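News > Campus > Libraries

Plumcombe library to lend laptops from self-service lockers 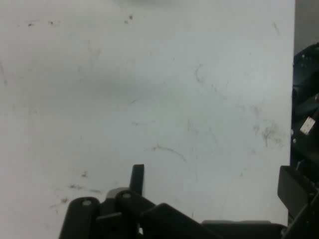

Students at Plumcombe College will be able to borrow a laptop at any hour the library building is open, under a locker system that goes into service in October. The lockers replace the loan desk on the ground floor, which closed at 6 p.m. and left evening students without a way to check out equipment.

The system holds 60 laptops in two banks, one beside the main stairs and one outside the quiet study room. A student taps an ID card, the screen assigns a door, and the loan is recorded in the same account used for books. Laptops charge inside the lockers and are wiped of personal files when they are returned.

Trinidad Abella, the library's head of access services, said the change came out of complaints from students who work during the day.

"We had people arriving after their shift and finding the desk dark," Abella said. "The building was open, the study rooms were open, and the one thing they came for was locked in a cabinet behind the counter."

The college bought the lockers from Kinen, a supplier of storage systems for schools and hospitals. The software linking them to the library catalog was written in-house by systems librarian Jomar Layug, who began work on it last winter. Layug said most of the effort went into handling returns – a laptop put back in the wrong door used to show up as missing, and now the locker reads a tag on the machine and corrects the record.

Loans will run for six hours and can be renewed once if no one is waiting. Laptops may be taken anywhere on campus, including the Clenham annex across the river, but must come back to the main library. Late returns will block further equipment loans until the laptop is back. Book borrowing will not be affected.

The library recorded 3,000 laptop loans at the desk last year. Abella said she expects that number to rise, and that the college will look at demand in the spring before deciding on a third bank of lockers for Clenham.

Rhea Baluyot, a second-year nursing student who tested the system over the summer, said it was quicker than the desk but that the screen was slow to wake up. She also asked for chargers to be lent separately. Layug said the screen delay has been fixed. Chargers will be kept at the information point for now.

The two staff members who ran the loan desk will move to the research help team. Printed guides to the lockers will be available at the entrance, and short demonstrations will be held at noon during the first week of the fall term.

Students who do not have a current ID card can get one at the registrar's office.

Get campus news in your inbox. Sign up for our newsletter. You can unsubscribe at any time.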